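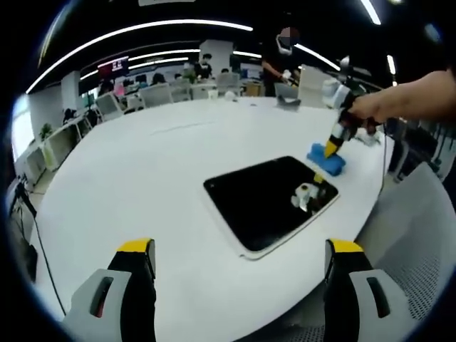

Thread: Wiping tasks moved to gripper stations, what changed on your floor?
Board: Workplace automation / Staffing and job design

rtagle
Posted 9:14 am

We do tabletop cleaning demonstrations at the Lenddale office. Operators hold the grippers by hand and the recordings go to the training group. Before February the same people were doing bench assembly for Mirkico, paid by the unit. Now they are paid by the hour with a target of 175 accepted takes per shift.

Looking for input on two points:
1. Rotation length. Ours is 41 minutes on, then a swap to labeling.
2. Who decides a take is rejected. At present the software does, and the operator gets a code with no explanation.

macaraeg_r
Posted 9:52 am

41 minutes is too long for wiping. Pressing a sponge through a gripper loads the wrist differently from pressing it by hand, because the force goes through the handle. We went to 25 and complaints dropped. Output per shift stayed the same.

On rejections, get the codes documented before you argue about anything else. Ours had one code covering both "dropped object" and "tracking lost". The first is the operator, the second is the equipment, and both came off the operator's count.

n.yazici
Posted 10:30 am

Disagree on rotation. Short rotations mean more setup and more handovers, and that time is unpaid in some contracts. Check yours. At Galang the operators voted to keep the long block and take a longer break.

The rate is the bigger issue. 175 is fine on a flat table. Edges and rims are slower, and if both count as one take, people will avoid the edges.
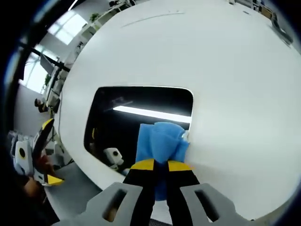

maricel_j
Posted 11:05 am

Second the point about edges. A sponge held in the fingers folds up when you push it against a rim and you have to regrip. We weight rim takes at 1.5. The training group objected until they looked at the batch from Lornon, 2687 takes, nearly all of them flat surface. They could not use most of it.

macaraeg_r
Posted 11:21 am

Weighting only works if someone checks the labels. Otherwise everything becomes a rim take by the end of the month.

maricel_j
Posted 11:34 am

The operators check each other's, 10 percent sample. It has held up so far.

p.manalastas
Posted 1:48 pm

I have done bench work since 2017 and moved to this in the spring. The work is lighter. What I lost is knowing when I had done it well. A finished unit either passed or it didn't, and I could see why. A rejection code tells me very little. I would take a lower rate in exchange for being able to replay my rejected takes.

n.yazici
Posted 2:10 pm

Replay access should be a standard request. The files are already stored, so the cost is a viewer and a login.

rtagle
Posted 3:37 pm

Thanks. I will ask for replay and separate codes first, then rim weighting. Rotation stays open, we will trial 25 on one table and leave the others alone. Ramil, did you change the break schedule at the same time or only the block length?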